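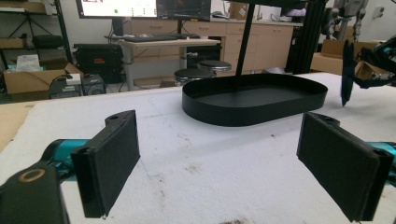 The table in our lab, seen from between the two fingers of the hand gripper.

I promised to write how we plan the money for the second half of the year, so I do it now, before I forget the details. Last time I wrote about budget was in February and many of those numbers are already wrong.

Our first plan was simple. Tien-fu Wei wanted a second robot arm, and I wanted it too. We asked Brouwer for an offer and it came back higher than we can pay from this year's money. Then Musa Omoregie asked a question I should have asked myself: how many hours in a week does the arm we have really work? I looked in the booking sheet. It was 27 hours, and a big part of this was people waiting for a spare part or for a free computer.

So the arm goes to next year, and the list for this year is now this:

Hand grippers, 2 more. Valitz sells them for 600 each. With these a person can record a task by hand while the arm is busy with something else — for us this is the cheapest way to get more recordings.

Finger pads. I did not have a line for them before and it was a mistake. We paid them from the office supplies, and the office noticed.

A new cover for the table. The white one has brown specks and stains, and scuffs in the middle. I would like to try a gray one, but Tien-fu says then we should change it between two projects and never inside one. He is right, I think.

Shelves. One black metal unit is not enough, and too many things stand on the floor. Skondis has a wide model, and with delivery to Brakalgate and the grippers together the sum is 1,456. Pads and cover I will order separately.

What I still do not know is how to plan for repairs. Musa wants to keep a fixed part of the budget for them, I prefer to pay for a service contract and sleep well. The contract offer is valid until the end of next month, so we have a little time to argue. If you run a small lab and you have bought such a contract, please write me if you used it or if it only stayed in the drawer.

I will write again when the grippers arrive.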